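Folding Table and Linen Checklist, with comments
Gruvent guest rooms, January round

I love this round! Good cloths on a clean table make the whole job a pleasure. Mark each line OK, Fix or Out.

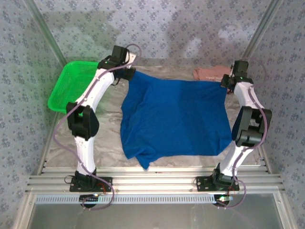 242 words or less, 2 min read

1. Tabletop wiped, no grit or crumbs. OK
Comment: Run your bare palm over it first. Your hand finds things the eye skips!

2. Blue cloth opened out, corners checked. OK
Comment: Such a great color. Smooth the rumples from the middle outward before you look for pulls or thin spots.

3. Table edges free of snags. Fix
Comment: One rough spot at the Braken table, small but it will catch a hem. Sand and recheck.

4. Light good enough to see stains. OK
Comment: Tilt anything pale until the glare moves off it. Shadows hide plenty too, so shift the piece and look twice.

5. Printed pieces, pattern and seams. OK
Comment: The little gray-blue flower clusters are so pretty, and they are also very good at hiding a speck of coffee,
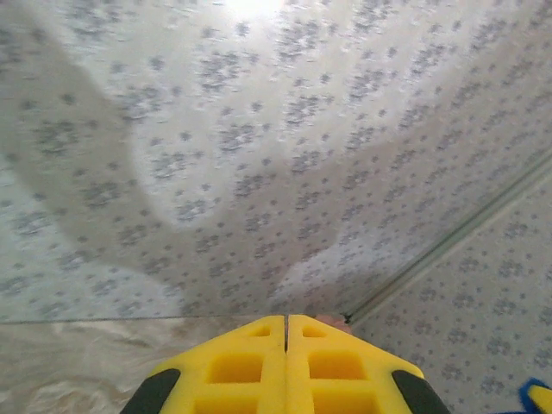 so go slowly, one strip at a time, and check every seam from end to end. Worth the extra minute!

6. Walkway to the Zilletti shelves clear. OK
Comment: Much better than last round. Thank you, everybody.

Lines checked: 6
To fix: item 3
Next round: same list, start at 2 p.m.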